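Résidence d'activités Clondisside
Procès-verbal de la réunion des occupants
20 novembre 2019

La séance est ouverte à 14 heures, le quorum étant atteint. Le procès-verbal de la réunion du mois d'août est adopté sans modification.

1. Mobilier de la salle Fedoruk

Le rapporteur rend compte de la visite de la salle. Les grands panneaux clairs restent à la disposition de tous les occupants. Il est demandé d'en essuyer les surfaces et les rails après chaque utilisation, au chiffon sec, sans produit abrasif.
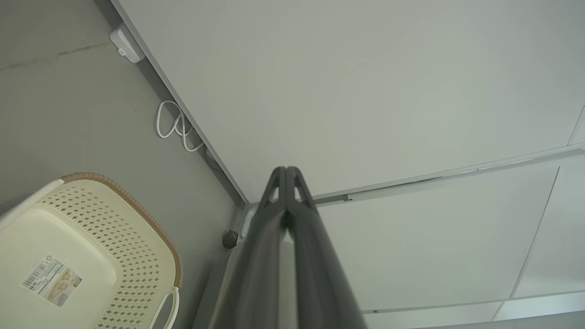
La société Flerner a remis un devis de 2 788 euros pour le remplacement de deux panneaux. L'enveloppe votée pour l'exercice étant de 2 000 euros, l'assemblée décide de surseoir à cette dépense. Un second devis sera demandé à la société Purero.

2. Linge et entretien courant

Il est rappelé que les serviettes en microfibre sont à plier et à ranger en fin de journée. Les serviettes rouges sont réservées au mobilier. L'achat de 29 serviettes supplémentaires est approuvé par 7 voix, sans opposition.

Un occupant signale que les câbles situés sous les bureaux gênent le passage du balai. L'assemblée demande que les multiprises soient relevées du sol et que les cordons soient regroupés dans des gaines. Les effets personnels, chaussures comprises, sont à déposer au vestiaire.

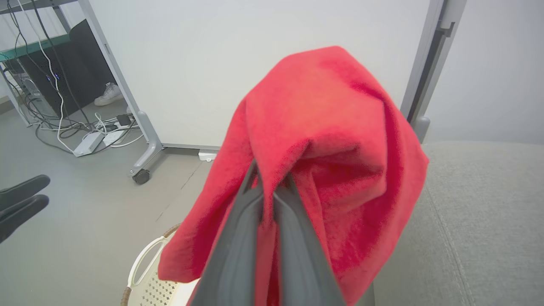 Salle Fedoruk : serviette rouge en microfibre, tableau blanc sur roulettes et câbles au sol près du bureau.

3. Questions diverses

La demande d'un second panier à linge est renvoyée à la prochaine réunion. Le règlement d'usage de la salle sera affiché à l'entrée dans sa version corrigée.

L'ordre du jour étant épuisé, la séance est levée à 15 h 10.

Le secrétaire de séance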